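Warkinico Housing Services
Progress Report to the Vastska Fund
Project: Fixed Telephone Points in Furnished Units, Hilirgate
Report date: June 14, 2021

Status

The project is on schedule against the revised work plan. Installation work in the furnished units at Hilirgate is complete except for the items listed under Open items. Furniture placement has been settled for the standard room layout and is being carried over to the mirrored layout. Spending is within the approved budget, with one transfer between lines requested below.

The work plan has three parts: wall services (jacks, outlets and cords), furniture for the telephone, and floor and wall repair where old equipment was removed. Each is reported separately. The resident information sheet, which was added at the Fund's request after the March report, is covered under Printed material.

Background

The grant pays for a working corded telephone in every furnished unit, placed so that a resident can reach it from a seated position and so that its cords stay against the wall. Units at Hilirgate are let to people who arrive with few belongings, and many of them do not have a reliable cell phone at first. Before the project, telephones were issued on request and set down wherever the cord would reach, in some units on the floor.

The corner at the end of the long wall was chosen as the standard position. It is clear of the door swing and the wardrobe, and the existing wall services are already there. The alternative position beside the window was dropped after the site survey because it would have required a new cable run.

Wall services

Existing plates have been kept wherever they passed inspection. The plates date from different periods of work on the building and do not match in color. Replacing them for appearance alone was not part of the approved scope, and the finish has no effect on service. In the sample unit used for this report, the jack plate is beige and the power outlet next to it is darker gray. Both were retained.

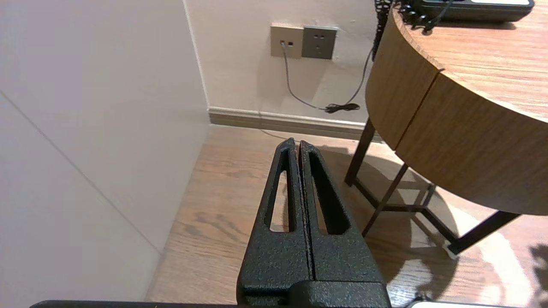 Figure 1. Jack plate and power outlet side by side on the back wall, sample unit.

The contractor's instructions for cords are as follows. Line cords are to hang or run along the back wall and are not to cross the walking area. Extra length is to be gathered near the base of the wall on the same side as the table. Cords are not to be stapled to the baseboard, and adhesive clips are to be used only where the wall paint has been approved as sound. Clips were tried on the grooved baseboard and rejected, as the pad does not sit flat over the groove.

The remaining weakness is slack. The cords supplied are longer than the distance from the plate to the table, and the excess gathers at floor level where a vacuum cleaner can catch it. A shorter cord has been priced and can be bought within the existing equipment line. We propose to fit it at each unit's next change of resident and to keep the longer cords as spares.

Ring tests were carried out on every completed line. The pass rate on the first attempt was 98 percent. The lines that failed were traced to worn contacts in the jack and were corrected on the same visit. No line failed on retest. Results are held in the site log at the MacRitchie office and can be sent to the Fund on request.

Telephone and side table

The telephone is a plain corded desk model with a black handset and a push-button face. It was selected for its low price, the availability of spare handset cords and the fact that residents need no instruction to make an ordinary call. The additional function keys have been left unprogrammed. Several residents asked whether the keys could be used for saved numbers; this is possible but would have to be cleared at every change of resident, and we do not recommend it.

The side table is round, with a light wood top and a raised rim. Two other designs were considered. A wall shelf was rejected because it would have needed fixings in a wall of uncertain construction. A square table was rejected on clearance: its corner projected into the path between the bed and the door. The round top leaves more room to pass, and the rim has been useful in keeping pens and small items from rolling off the back, where they would be hard to recover.

The telephone is to be set toward the back of the table, with the handset along the left side. The front part of the top is left free for the resident's own use. Housekeeping staff have been asked to return the telephone to this position after cleaning. Compliance was uneven during the first weeks and has improved with the addition of a line to the room checklist.

The table also has a lower shelf. It was not specified in the original purchase request but has turned out to suit printed material, which otherwise ends up on top of the table and then under the telephone.

The upper wall plate in the sample unit — dark gray, with a small red button — belongs to the earlier fit-out. It is outside the scope of this grant. It was left in place and no work has been charged against it. Whether plates of this kind should be kept in the long term is a matter for the building owner, and we have written to ask for a decision.

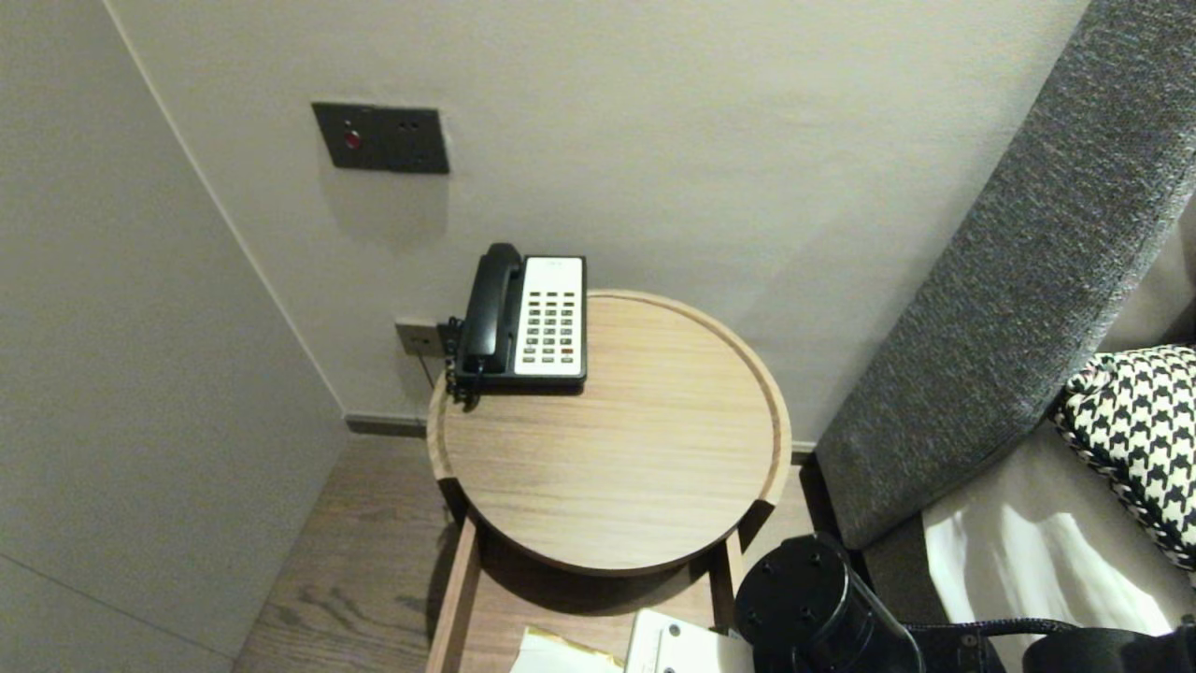 Printed material

A one-page information sheet has been drafted. It gives the unit's extension, the procedure for an outside call, the emergency number and the number for reporting a fault. The type size was increased after the first draft was read by residents. The sheet is kept with the telephone and is replaced at each change of resident.

Translation is in progress. The Fund will receive copies of the translated versions when they have been checked by a second reader. No further cost is expected on this line.

Floor and wall repair

Removal of old furniture exposed marks on the floor in a number of units. Most were surface marks and came off with the standard cleaner. Deeper scratches were filled with wax in a matching tone. The match is acceptable in daylight. Under a ceiling lamp the filled areas can be picked out by someone who knows where they are, and we have accepted this.

Felt pads have been fitted under the table legs as units are completed. Pads supplied with the tables were too thin and wore through at the edges during the trial period. A thicker pad is now in use. The change raised the height of the table slightly and had no effect on reach.

The long wall beside the table is to stay clear. Early in the project some units had a low bookcase on this wall, which narrowed the approach to the telephone and made it difficult to clean along the floor line. The bookcases have been moved to the opposite side or withdrawn. With the wall clear, a resident using a walker can come up to the table directly and turn without backing out.

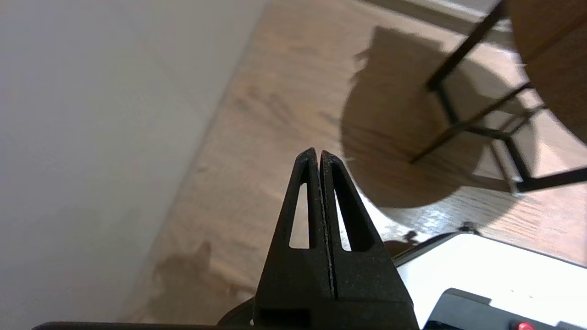
The same reasoning was applied to rugs. Loose rugs are no longer supplied in the furnished units, and residents who bring their own are asked to keep them on the bed side of the room. This was not a condition of the grant. It was adopted after the occupational safety walk-through, which listed loose rugs as the main trip hazard in rooms of this type, ahead of cords.

Wall repair has been limited to filling and repainting where fixtures were taken off. The paint used is the building's standard off-white. Older paint in some units has grayed and the repaired areas showed as lighter patches, so in those cases the full wall was repainted from corner to corner. This took more labor than planned and is the reason for the budget transfer requested below.

Budget

Spending to date is in line with the approved schedule except for wall repair. We request approval to move $2,000 from the equipment line to the repair line. The equipment line has a sufficient balance because the existing wall plates were retained. The transfer does not change the total grant amount, and the shorter line cords described above can still be bought after it is made.

Invoices for the period are attached in the usual form. One delivery charge from the furniture supplier is in dispute and has been left out of the totals until it is settled.

Open items

The following 3 items remain open at the date of this report.

Mirrored layout: the table position has been marked in the mirrored units, but the handset then falls on the wall side. A trial with the telephone turned slightly toward the room is under way.

Shorter cords: the order will be placed once the budget transfer is approved.

Upper wall plates: awaiting the building owner's decision. This item does not hold up the closing of the grant.

Monitoring

The grant agreement calls for 365 days of fault records, counted from the first completed unit. Recording began on time and is continuing without gaps. Faults are logged by type: line, jack, handset, cord, furniture. The largest group so far is handset cords that have become twisted and need to be unplugged and allowed to unwind. Staff now do this as part of the room check and no longer log it as a fault, so figures for this group before and after the change should not be compared.

The next report will include the results of the mirrored layout trial, the completed repair account and the fault records for the period.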